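Section 8. Washing Fruit in the Nidthorpe Basin

Before you start

Wash the basin with dish soap before first use and let it air dry. Set it on a flat table with a handle on each side.

1. Clear a space in the middle of the table. Move drinks, cups and packaged fruit to the left.

2. Check that the basin is empty. Leave fruit in its clear container until the water is ready.

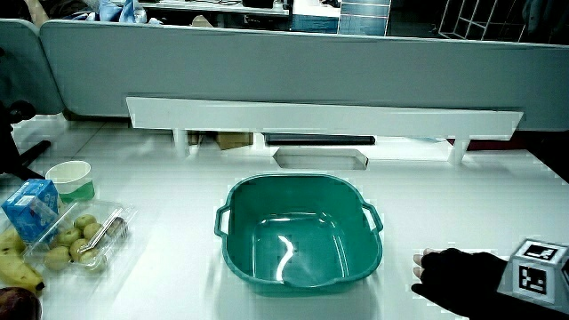

3. Fill the basin halfway with cool water — no higher, or it will spill when lifted.

4. Add the fruit and turn it gently by hand. Do not use soap on fruit.

5. Lift the fruit out onto a towel, then carry the basin to the sink by both handles.

Caution: Do not pour boiling water into the basin.

Note: For stubborn wax, soak the fruit for 9 minutes and rinse again. Drying and storage are covered in the next section.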